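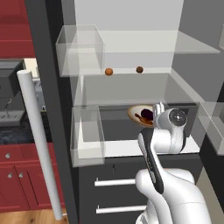
SKUKTHORPE, April

Inspection checklist with comments: simulated refrigerator cell, single arm
Cell name: Clollow kitchen, refrigerator station
Inspected by: Santeri Lahtinen
Comments reviewed by: Raghavendra Subramaniam
Scope: scene setup, arm configuration, collision settings, reset. Policy performance is outside this checklist.

Status codes: OK, FIX (correct before next batch), WATCH (recheck at next inspection).

1. Scene and assets

1.1 Refrigerator loads with door open and compartment reachable from the front. OK
1.2 Shelves render translucent and have collision bodies. FIX
Comment (SL): Both shelves render correctly. The collision body of the upper shelf is a plain box and does not follow the tapered right end. A fingertip approaching from the right registers contact with nothing visible. Replace with the convex set used for the second shelf.
1.3 Clear bins are fixed to the compartment and do not drift after reset. OK
Comment (SL): Left and right bins checked separately. Bins left empty for this task.
1.4 Drawer handles are static unless the drawer task is loaded. OK
1.5 Cabinet and countertop assets are visual only. WATCH
Comment (RS): The red base cabinets still carry joints from the Jukasov kitchen file. They are locked, but they add to load time. Strip them when the file is next opened.

2. Object placement

2.1 Orange ball-shaped fruit and dark brown sphere spawn at the back of the second shelf without overlap. OK
Comment (SL): Leave the gap between them as set. Closing it puts the wrist into the shelf edge on the right-hand grasp.
2.2 Plate settles in the recess below the second shelf. OK
2.3 Food items remain on the plate through the settling period. WATCH
Comment (SL): The dark purple item is stable. The orange-brown item has a long contact patch and can creep toward the rim on a fine time step. Raise its friction before changing its mass.
2.4 Object seed is written to the episode log. OK
Comment (RS): Last seed in the inspected batch of 3000 episodes matches the index. Episode 2134 was replayed from its seed and gave the same placement.

3. Arm and gripper

3.1 Base transform matches the cell file. OK
3.2 Joint limits loaded from the Vuorinen configuration, not from defaults. OK
3.3 Gripper reaches the plate with fingertips upright and no contact at the front ledge. FIX
Comment (SL): Clearance between the elbow and the upper drawer handle is too small when the arm works this low. Add the handle to the planner's obstacle list. It is currently present in the physics scene and absent from the planner.
3.4 Fingertip collision pads aligned with visual mesh. OK
3.5 Self-collision enabled on all links. OK
Comment (RS): Confirm after every configuration merge. The flag was dropped in the previous one.

4. Cameras and rendering

4.1 Main view includes the second shelf, the plate and the gripper. OK
4.2 Arm does not hide the plate completely at the approach pose. WATCH
Comment (SL): The right side of the plate is hidden by the arm. Acceptable for training. For scoring, use the object pose and ignore the pixel mask.
4.3 Transparent materials sorted correctly where shelves and bins overlap. OK

5. Reset and fault handling

5.1 Episode stops at 45 seconds without a result. OK
5.2 Reset returns arm to home before objects respawn. FIX
Comment (SL): The order is reversed in the current script. Objects can spawn inside the gripper and be ejected.
5.3 Failed resets retried 3 times, then logged and skipped. OK

Release: held for items 1.2, 3.3 and 5.2. Rerun sections 1, 3 and 5 in full after the corrections.

Search checklists
Enter keyword or item number
Go

Related items
Refrigerator station: drawer task checklist
Vuorinen configuration: joint limit change log
Collision body guide for shelves and bins
Clollow kitchen: countertop station inspection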